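Caldeira Reading Room and Activity Space
Quarterly Safety and Housekeeping Inspection: Checklist with Comments
Period: March
Inspected by: Leonilde Garcia
Accompanied by: Abílio Pinheiro (site)
Areas covered: entrance, main floor, curtained display area, store cupboard

Ratings: S = satisfactory. A = action required. N/A = not applicable. Items rated A are carried to the action list at the end of this form.

1. Access and exits

1.1 Main door opens fully and closes without force. S
1.2 Exit route clear from the main floor to the street. S
Comment: Two folding chairs had been left against the corridor wall. They were returned to the store during the visit.
1.3 Exit signs lit and legible. S
1.4 Door closer on store cupboard. A
Comment: Closes too fast for use with children present. The Drornix closer can be adjusted on site; no replacement is needed.

2. Floor and circulation

2.1 Floor even, no lifting edges. S
2.2 Mats secured. A
Comment: The entrance mat moves underfoot. Underlay to be fitted.
2.3 Trailing leads. S

3. Electrical and lighting

3.1 Sockets fitted with covers where within reach of children. S
3.2 Portable appliances labelled as tested. A
Comment: Label missing from the Stornon fan heater. The heater is withdrawn from use until it has been tested and labelled.
3.3 Ceiling lights working on both circuits. S
3.4 Log of lamp changes kept up to date. S

4. Curtained display area

4.1 Curtains hang clear of heaters and lamps. S
4.2 Flame-retardant certificate for curtain fabric held on site. A
Comment: Mr Pinheiro states that the certificate was supplied by Basero with the fabric. It could not be found in the folder on Friday. A copy is to be requested.
4.3 Curtain clips closed and free of sharp edges. S
4.4 Banner and lettering firmly fixed. S
Comment: Letters checked by hand from the step ladder. To be checked again whenever the wording is changed.
4.5 Wooden cabinet stable when pushed lightly from the front and the side. S
4.6 Slatted sides free of splinters and loose slats. S
Comment: Please wipe between the slats as part of the weekly clean. Dust was found on the inner faces.
4.7 Books and other items stored within the compartment, nothing stacked on top of it. S
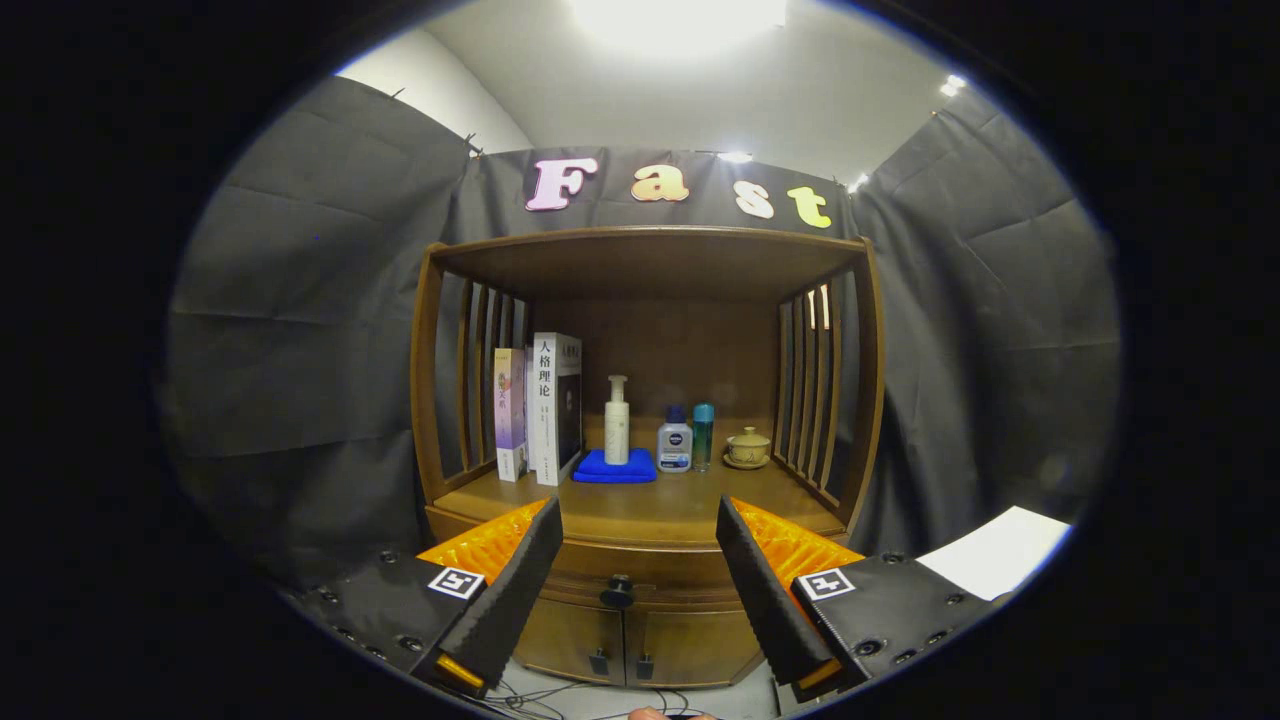 Item 4: cabinet and display lettering between the grey curtains.

5. First aid and fire equipment

5.1 Extinguisher in place, pin and seal intact. S
5.2 First aid box complete. A
Comment: Adhesive dressings below the minimum of 10. Restock.
5.3 Accident book available and pages in order. S
5.4 Baby changing unit. N/A

Action list

1.4 Adjust door closer. Abílio Pinheiro.
2.2 Fit underlay to mat. Abílio Pinheiro.
3.2 Test and label heater. Amândio Brandão.
4.2 Obtain copy of fabric certificate. Sofia Rebelo.
5.2 Restock first aid box. Sofia Rebelo.

All actions are to be completed before the next group booking. The signed form is to be kept in the site folder, with a copy sent to the office by 11 a.m. on the working day following the inspection.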